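How to sort out a drawer of cables and chargers (without buying much)

Most decluttering advice starts with a shopping list. I'd start with a bin bag and an old ice cream container. I've done this job at three houses now, my own included, and the storage gear did very little of the work.

Step 1. Empty everything onto the floor
Tip the lot out. Yes, all of it, including the bit at the back with the dead batteries. Set the batteries aside for a proper drop-off, as they don't belong in the household rubbish.

Step 2. Match each lead to something you own
Plug it in. If it fits nothing in the house, it goes. My neighbour Clyde Delacroix kept a Kelix printer lead for 14 years after the printer died, and he still argued with me about it.

Step 3. Check for damage
Look for cracked sleeves, bent pins, scorch marks. Don't tape over a split in a mains lead and call it fixed. Bin it.

Step 4. Decide whether you need storage at all
You probably need less than you think. The Drekia drawer system I was talked into cost $168 and held 19 cables. Shoeboxes hold more. If you do want something on the wall, wire and mesh at least let you see what you've got.
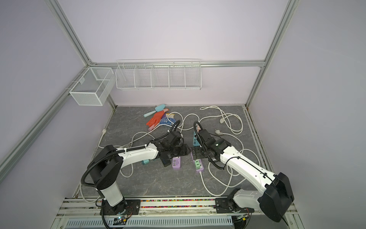 Wire shelf and mesh basket, both still empty.

Measure before you drill. A power board with a fat plug in it takes up more room than the packet suggests, and shallow baskets tip.

Step 5. Coil and label
Loose loops, never tight around the plug. Masking tape and a pen will do. I tried the Flarnell colour tags and forgot what the colours meant by November.

Step 6. Deal with the strays
Every cable pile collects things that aren't cables - seed packets, pegs, a tape measure. Pull these out before you put anything away, or you'll be storing them for good. 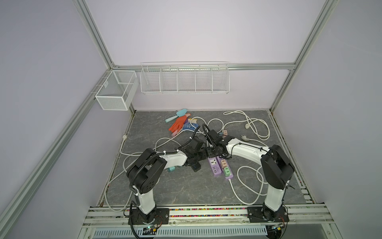
White cables, two power strips and a few household and gardening bits on the floor.

Put the strays back where they live first, then the power strips, then the leads you use weekly. Spares go last, in one container with a lid. When it's full, something has to leave before anything else goes in.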